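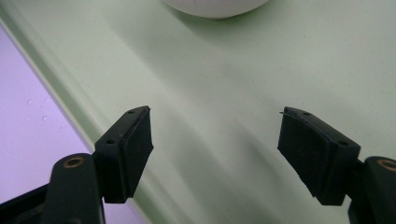 tullden_bench

Home Explore Threads Saved Sign in

Threads > Making > Grippers

December 27, 2023

Good morning to everyone who asked how the hand-held gripper is coming along! It has fingers now, a matching left and right, and I have been opening and closing it over breakfast like a kid with a new toy. Long thread, get a coffee.

For new folks: I've been building this since October, on evenings and the odd quiet afternoon, in the shared shop at Tullden. I call it Kirneo, mostly so I have something to write on the parts box. You hold it in your hand and work the two fingers, and one day (one day!) the same fingers should bolt onto an arm.

The part I'm happiest with is the joints. My first set of links ran straight on the screws and they got sloppy so fast, you could wiggle the tips with your pinky. So I drilled everything out and pressed in bushings, and oh, what a difference. I keep showing people. They are very polite about it.

Each finger ends in a block with two screws down through the top, and the pad goes on the inner face. I wanted the blocks to come off without taking the whole linkage apart, since I knew I'd be changing my mind about pads. I have already changed my mind about pads.

Current pads are black rubber from a sheet I bought from Zulteck, cut by hand with a craft knife that should have had a new blade. The left one came out pretty clean. The right one is ragged along the edge and there's a little strand poking out at the tip that I keep meaning to snip.

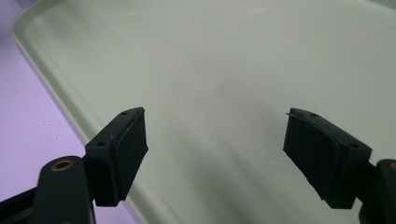 Fingers open over the mint tray. Right pad is the scruffy one.

The wide opening was a choice, by the way. Mulder, my previous build (rest in the parts bin), only opened to 52 mm and I was forever nudging things sideways to get them between the tips. I'd much rather have too much room and close it down later.

Somebody asked about cost. I have spent nearly $228 so far, and a good chunk of that is screws in sizes I didn't need. If you're starting one of these, please measure your holes before you order, and then go measure them again after lunch.

The tray is just a nice plain thing to practice over. I like a pale background under black parts, my eyes aren't what they were, and the raised rim means anything I drop stays put.

Still on the list: recut the right pad with a fresh blade, try a softer rubber, and work out whether I want the tips angled in quite this much. I go back and forth on that one. If you've built parallel fingers and have opinions, I would love to hear them, long replies very welcome.

More from this author
Pressing bushings with a bench vise
14 things I dropped behind the workbench
Taking Mulder apart for screws
Kirneo, first sketches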